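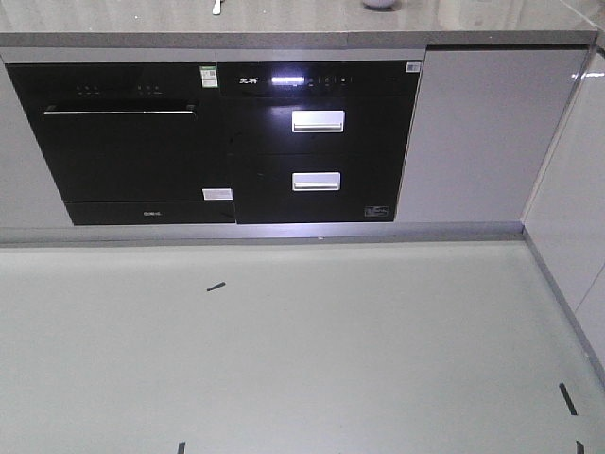

We moved to Esness in February and I have now had three months to get used to tank water. I grew up on town supply and never gave it a thought, so these are notes for anyone else making the same change.

The block has two tanks, one behind the shed and a smaller one off the carport roof. The big one was a third full when we got the keys. The previous owners had left a number for the water carter in Groltmont, who comes out with 1,000 litres at a time if that's all you want, although you pay the same call-out fee either way. We got one load and then it rained for most of a week.

The first job was the gutters. I filled four buckets with gum leaves and something that used to be a nest. After that I fitted a first flush diverter, a Ristodik, which came in a kit with 100 mm fittings. Our downpipe is an older size, so that was another drive into town for an adaptor. Allow an afternoon.
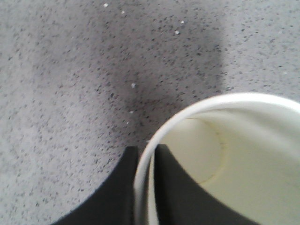
The pump took longer to sort out. It cut in every time someone rinsed a cup, day or night, and the bedroom is on the other side of that wall. A small pressure tank fixed most of it. It cost more than I wanted to spend - the fittings were 33 dollars on their own - but we sleep through now.

As for the taste, I like it. My wife says it tastes of roof and has put a filter jug in the fridge.

Our showers are shorter. I check the level on Sunday-type mornings when there's nothing else on, by knocking down the side of the tank until the sound changes. You can buy a float gauge for 60 dollars and I probably will before summer.

Next is the overflow, which runs straight down the path to the chook pen. I want to get a trench in before the ground gets any wetter, and the neighbour on Cifuentes Road has offered the loan of his digger.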